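Falidley sim add-on for the Gatex arm - worth it?

zbrito
Has anyone here paid for the Falidley add-on? It's 300 on top of the 1190 for the kit, and my shop partner thinks we should just practice on the real arm.

relstead_mike
Had it for 3 months. Setup is easy, the arm model is good. Contact is so-so, small parts slide around too much for my taste.

Edwards
Disagree with Mike, that was the old version. Update it and raise the friction on the pads. My parts stay put now.

relstead_mike
I did update! Still slides on anything flat. Maybe you're picking up bigger stuff than me.

zbrito
OK so flat parts are the question - that's most of what we do.

Edwards
The add-on earned its price for me on approach angles alone, I went through almost 5 bad ones before I ever powered up the arm. Flat parts are a fair test, so I loaded a low black brick with the studs on top and set it diagonal to the table. One finger pad comes down at the upper left corner of it. Try that pose first, Zuleica, and tell us if yours slides.
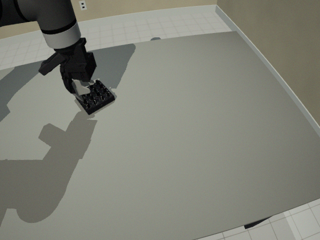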